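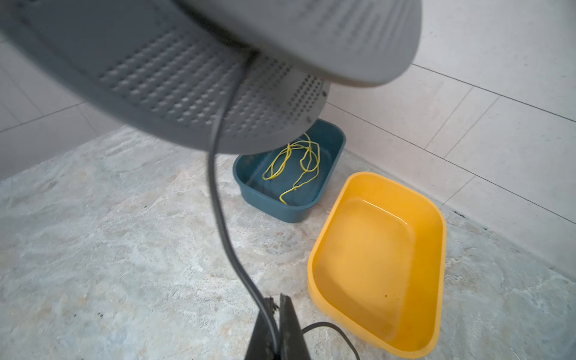 Ticket: monthly clinic return, totals don't match
Opened by: Liv Backlund
Status: open, waiting on Skanis support
Opened: 2021-03-27

Hi all, me again, sorry! I look after the health figures for the Toprak district and I've been trying to get our quarterly return out of Skanis. The summary page says 3,360 clinic visits. When I export the very same period to a spreadsheet I get 1,172 rows. I know some people come more than once, but each visit is meant to have its own row, so that can't be it.

What I've tried so far:

Logged out and in again, then a different browser. Same numbers.

Exported one clinic at a time. The small ones come out fine – Drukance matches to the last visit – but the two big ones both stop short at exactly 200 rows, which looks very fishy to me.

Asked Anastasia Kokkinos to run it from her login in case it was my permissions. She gets the same as me, so at least I'm not going mad.

Update from Liv
Ivar Engebretsen rang back (thank you Ivar!) and had me untick "group by household" on the export screen. I'd never even noticed that box. It brought back a good chunk of the missing rows for the small clinics in the north, the ones I'd thought were just quiet, but the big two still stop at 200.

Reply from Ivar Engebretsen
Hi Liv, can you try a shorter date range for those two, say 15 days at a go, and tell me if you still hit 200? There was a page limit in the old version and I want to rule it out before I pass this to Åsmund Amundsen.

Update from Liv
Done, and no, it doesn't hit 200 any more. Shorter ranges come out whole, so I can stick the pieces together by hand for now. It's a faff and I'd rather not do it again in July – that's when the vaccination visits get added and the files get huge. I've also spotted that visits entered after midnight land in both pieces, so please look at that too. I'm taking the doubles out by visit number.

Reply from Ivar Engebretsen
Passed to Åsmund with both of your exports attached. Please leave the ticket open.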